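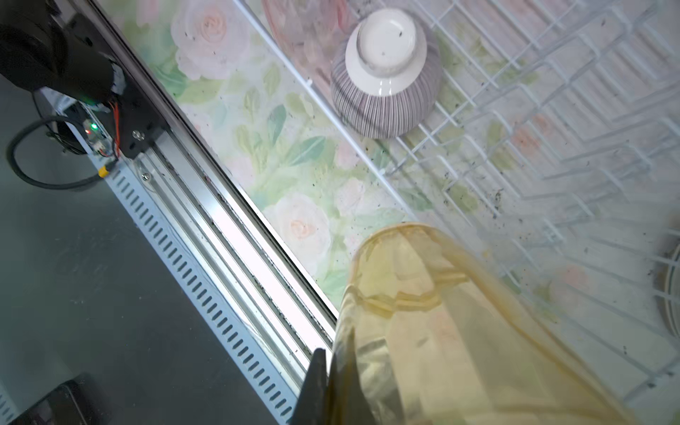

Neues aus der Werkstatt: Der Abwasch bleibt Chefsache

Das Projekt Kultel, unser zweiarmiger Beitrag zur Haushaltsgerechtigkeit, hat seit September eine eigene Ecke hinten neben der Drehbank. Taras Shevchuk hat die Arme auf die Aluschiene gesetzt, Yesenia Taipe schreibt die Steuerung und hat im Logbuch inzwischen 127 Versuche stehen. Die Spalte »Scherben« führt sie ebenfalls, mit bewundernswert ruhiger Handschrift. Ausgegeben sind bisher 583 Euro, Geschirr nicht mitgerechnet.

Gläser gelten als schwierig, Teller als Teamarbeit: Zwei Greifer, ein Rand, und beide Arme müssen sich einig sein, wohin die Reise geht. Wer einmal zu zweit ein Sofa getragen hat, kennt das Problem.

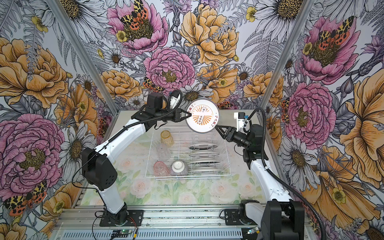

Kultel mit Teller, Blümchentapete und Abtropfgitter.

Gesucht werden weiterhin ausrangierte Teller, gern hässlich. Bitte in die Kiste an der Tür stellen, gespült. Das kann Kultel noch nicht.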